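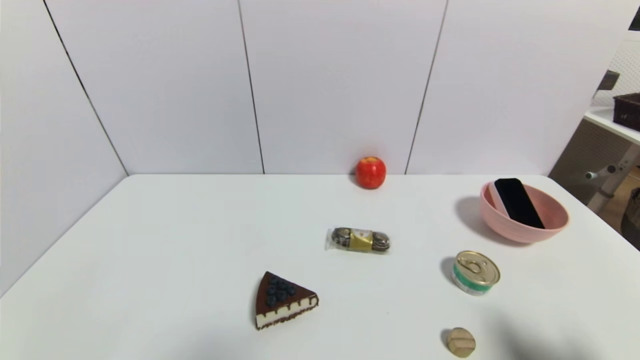

January, Wetdale site, packing hall, sorting bench. Notebook 2, continuing from the page with the coffee ring.

7:10 am. In early to get the bench set before the packers arrive and start having opinions. The opinions are worth having, they just go down easier after 8.

Where we are. The Werkholm arm goes on the mixed-basket line at the end of the month. The mixed baskets are the gift orders, where a customer picks whatever they like and a person has to find it, look at it and put it in without crushing anything. Up to now that has been four people on a shift and a lot of walking. The plan from upstairs says the arm does the picking and the four people do "supervision and exception handling." I asked what an exception was and was told it's anything the arm can't do. So at present the exceptions are the job.

Today's layout is set C, the spread-out one. Apple at the back up against the wall, wrapped chocolates in the middle, cake slice front left, then the bowl, the can and the cookie going down the right side. Plenty of white between everything. Olga Retamal came by, looked at it and said no tote in the history of this building has ever been that tidy. She's right. Set C is for finding out whether the arm can do it when it's easy. Set F is the one where it all gets dumped in a pile, and we aren't speaking about set F yet.

Notes per item, mostly for whoever has the bench after me:

Apple. Being against the back wall is the whole point of it. The approach from above is fine, but the planner likes to come in from behind, where there is a wall. Want to see whether the new clearance setting holds. If it starts edging toward the panels, stop it and write down the setting before you touch anything. Last time I fixed it first and then couldn't remember what I'd fixed.

Chocolates. Clear crimped wrapper that sticks out past the contents at both ends. The arm sees the wrapper ends as part of the thing and picks its middle accordingly, which happens to be OK here. Foil under clear plastic is still the worst surface we've got for the depth reading. Olga picks these up by the crimp without looking. I asked her how she decides, and she said she doesn't. I wrote that down as a requirement.

Cake slice. Toy, obviously, blueberries on top. Point toward the center of the table, wide end to the left. Leave it that way around. Every time someone tidies the bench it gets turned, and then my angles are junk and I spend an hour blaming the calibration.

Bowl, pink, with the black block leaning in it. The top end sticks up over the rim near the back. The instruction for this one is "take the block out, leave the bowl," and I have a low opinion of our chances. The first version of the grasp code treated bowl plus block as one object and made a very confident attempt to ship both.

Can. Upright, pull tab on top. The lid is shiny but the label band gives it something to look at. No worries here, which usually means there should be.

Cookie. Small, flat, beige, near the front. Flat things are the real problem on this line and we have been polite about it for too long. The gift cookies are our biggest seller.

8:40 am. Packers in. Stand-up at the bench. I gave the numbers from the last full trial: 2,820 picks attempted, 2,206 without anyone stepping in. Upstairs reads that as most of the way there. The packers read it as several hundred times somebody had to drop what they were doing and go over to a machine that was stuck holding a chocolate. Both groups looked at the same slide. I have stopped putting percentages on it.

Points raised, as near as I can get them:

The walking is what people want gone. Nobody on the shift will miss the walk to the far racks. Several of them would miss the packing itself, meaning the part where you arrange the basket so it looks like somebody cared. The arm is currently being taught the second thing. I said I would take that upstairs. I have now taken it upstairs twice.

The pace light. Gyamfi, who did the line integration, fitted a light that goes amber when the human station falls behind the arm. There's no light for when the arm falls behind the humans. Suggestion from the floor was that there should be one, and that it should be larger. I've put in a request for a second light. I left out the word larger.

Exceptions. When the arm gives up it calls the nearest station, and the nearest station is always Olga's, on account of where the cable runs. In the last trial she took 55 calls in one shift on top of her own work, and her basket count dropped, and the count is what's on the board. The board has to change before go-live. Either calls count as work or they go around the stations in turn. I'd like both.

Grades. If the job becomes supervision, is it paid as supervision? Silence on my side of the bench. It's not my call, but I'm the one standing here, so it got asked of me. Sent it on in writing, in their words.

10:15 am. The scheduling software (Durum) has us down for the reduced shift from the first week of go-live, with two people in place of four. It was built on the vendor's rate for single-product totes. We don't run single-product totes on this line. Sent a note asking for four people to stay on through the first 100 baskets at the very least, and after that we look at the call log together, packers included, before anyone's hours move. Olga wants it to be a full month. She's probably going to be right about that too, so I changed the note to a month and sent it again.

To do:
Second light, chase Gyamfi.
Calls onto the board. Ask who owns the board. Last person I asked said me.
Tape marks for the cake slice.
Sit with Olga for an hour and film her hands on the flat cookies, if she's still OK with it. She wants to see the footage before anyone else does. Agreed.
Reply on the pay question, or a date for a reply.
Set F. All right, after lunch.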